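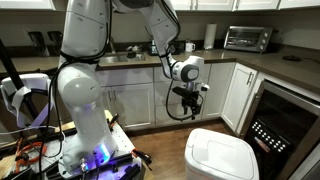 A December visit to Floleo

I had been meaning to get up to Floleo ever since Rukhsana Kazmi gave her talk on motion planning in cluttered homes, and when the invitation to their winter open day landed in my inbox I said yes before checking whether I could get there. (I could, just barely, with two buses and a long walk in the wrong shoes.) The doors opened at 10 and I was handed a very good cup of tea.

Most of the morning was in the kitchen, so I'll start there. It has white cabinets, a sink, a toaster oven, a paper towel roll on the counter, all the ordinary things, and then a big white arm on a work table with its base lit up blue. I've seen plenty of arms behind fences and very few within reach of a faucet, and I stood there grinning for a while before I remembered to take notes.

Rukhsana looks after the planner, which they call Vallura. She had it up on a laptop and walked six of us through what happens between "go over there" and the joints moving. Vallura keeps a rough model of the room built from boxes and rounded shapes, throws out a lot of candidate paths, and then spends whatever time is left smoothing the best one. The budget for all of that is 200 milliseconds. If it runs out, the arm holds still and asks again, and she would much sooner have it hold still than be clever.

What I enjoyed most was the part about cables. The arm wears its wiring on the outside, strapped along the forearm, with a wide loop hanging down by the gripper, and I had never thought about how much trouble that makes for a planner. A path can be perfectly clear for the metal and still wind the wrist around until a cable is tight. Their first fix was simply to limit the wrist, which made half the counter hard to reach. Now there is a cost for twist that builds up over a whole sequence of moves, so the planner will sometimes choose a longer way around in order to unwind. She showed us the two versions side by side as colored lines on the screen, and somebody behind me said "oh, like a garden hose," and yes, very much like that.

After lunch (lentil soup, seconds available) Sohail Lashari took over for perception. His subject was shiny things. Steel sinks and dark oven glass give depth sensors a terrible time, and he had a folder of bad depth maps that he clearly treasures, including one where the oven door had turned into a tunnel. Lutow, the labeling tool his group wrote, lets a person mark a surface once and carries the mark through the rest of a recording. They have nearly 2000 recordings done that way. I asked whether the marks drift, and he said they do, particularly near edges, and pulled up a bad one to show me. I liked him for that.

The last hour was about logs, and I'd have happily stayed for two. Every run gets replayed overnight against the newest build, and a change that makes any old run worse has to be explained before it goes in. Run 482 is the one everyone groans about. It has survived three rewrites of the collision checker, and there is a printout of it taped up by the coat hooks.

A few practical notes if you're thinking of going. The talks assume a little geometry but no robotics. Bring a sweater, ask for the replay viewer early because the line gets long, and leave time at the end for questions, which went on well past 4. I came home with three pages about twist costs and a promise from Rukhsana to send me her slides.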